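Graredano half marathon gets a new course for May

Tuesday, January 13, 2026

The organisers of the Graredano half marathon have published the course for this year's race, and runners who know the old one will find many changes. The start moves from the market square to the lower car park at Mesten, and the finish will be on the athletics track in Cirkach.

The reason is the bridge on the old road, which is closed for repair until the end of the summer. Last year the race used it two times. The club looked first at a shorter race with three laps in the town, but the members voted against this in the autumn.

The new course follows the river path for the first part and then climbs through the forest above Bickerstaff. The climb is not very steep, but it is long, and the surface is gravel in most places. After the top there is a fast section on asphalt down to Cirkach. Drinks will be offered at the bottom of the climb, at the forest car park and again before the last bridge. 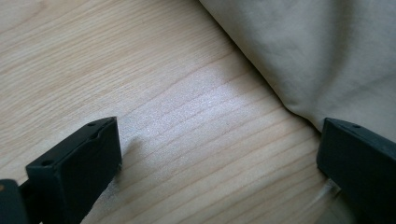 Fabric on a light wooden surface.

Entry opens on the club's website next week. The fee is 31 euros, and 32 euros for those who also want a seat on the bus back to Mesten after the race. The first 100 people who enter will receive their number by post. All others must collect it in the sports hall at Cirkach on the evening before the race, or at the start until one hour before the gun.

The children's run, which is 2 kilometres long, stays in Mesten and is still free of charge. Parents should register children in advance, as there will be no entries on the day.

The club also asks local people for help along the course, mainly at the road crossings near Bickerstaff. Helpers receive a warm meal and a race shirt. Drivers should expect short closures on the forest road during the morning, and the exact times will be shown on signs one week before.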